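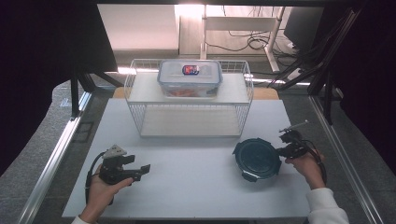

Borkowska St. kitchen and back store, monthly walk-through
January. Done by Renata Sadowski, read over by Lena Kozłowski

1. Fridge and freezer
Walk-in temp at door: OK
Walk-in temp at back shelf: OK, slower to settle than last time
Reach-in gasket: FAIL. Split at lower corner, same one as before. Torkier has the part number, needs ordering this week pls
Date labels on all lidded tubs: 2 missing, both cut fruit. Tossed.
Raw below cooked: OK

2. Dry store
Everything off the floor: NO. Two flour sacks by the door. Moved while I was there
Shelf brackets tight: OK exept the end bay, wobbles if you lean on it. Max 70 lb on that bay until fixed, sign taped up
Pest traps: checked, clean, dated
Rice bin scoop stored outside bin: OK

3. Hot line
Hood filters: greasy. Were due Sunday, got skipped. Lena to chase
Fryer shutoff: tested, works
Extinguisher by the fryer: gauge in green, tag current, pin in
Probe thermometer: reads 211 in boiling water, fine
Oven door hinge (left): squeaks, closes OK. Not a fail, watch it

4. Dish area
Final rinse: 81 C on the Treten display. Pass
Sanitizer strip, third sink: 300 ppm, inside what the jug label says
Floor drain: slow. Hair trap needs pulling, has not been pulled
Mats: one curled at the edge, trip hazard, thrown out. Need a replacement same size
Hand sink: soap yes, towels NO. Refilled

5. Exits and electric
Back door opens without key: OK
Path to back door: milk crates again. Third month. Whoever takes the delivery has to stack them outside
Emergency light over stairs: dead. Battery or bulb, didnt have the ladder
Panel door clear: OK
Mixer cord: small nick near plug. Tagged out, do not use

6. Paperwork
Allergen sheet: old version on wall, doesnt show the new sesame dressing. Print and swap today
First aid box: short on blue bandaids and burn gel
Bastanis service ticket 256: still open, called twice, left message

Before next walk: gasket, hood filters, stair light, mixer cord, allergen sheet. Rest can go on the normal list.

LK: crates done, spoke to morning crew. Filters booked. Leave the mixer where it is, cord coming w/ the gasket order.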